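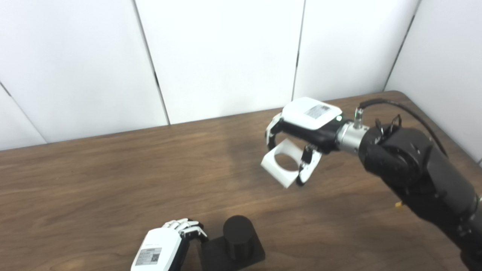
Koen Hermans wrote back to my last post asking why on earth we'd need another planning person when the hands already have so many joints and the models are so good now. Fair question, and my reply got so long that it's become the job ad.

I'm Margit, I run the software side at Petalier. We write the control and planning code for two-handed robots, and most of my week goes on block-and-peg work: one hand holds a white block with a hole through it, the black peg stands on its base plate, and the planner has to work out how the two get together. Sounds like a toddler's toy, I know! But the grasp is never quite where the hand thinks it is, the fingers hide half of what the head camera would like to see, and a planner that trusts its first pose estimate will happily jam the block on the rim.

So I'm looking for someone to own the bit between perception and control. You'd be writing the re-planning loop (C++ mostly, Python for the tooling), sorting out our contact detection, and making the replay viewer less horrible – it chokes on any log over 2000 steps and I've stopped apologising for it.

You'll need to have got code running on a real arm before, any arm. A degree is fine, so is no degree. If you've used Lurner for logging, lovely, but you can pick it up in an afternoon.

It's 40 hours a week, 2 days from home if you like, starting in August. Siebe Hendriks and I do the interviews, and there's no whiteboard test.

Send me a CV and a few lines on a bug you're still cross about. I read them all myself.

Posted 22/04/2024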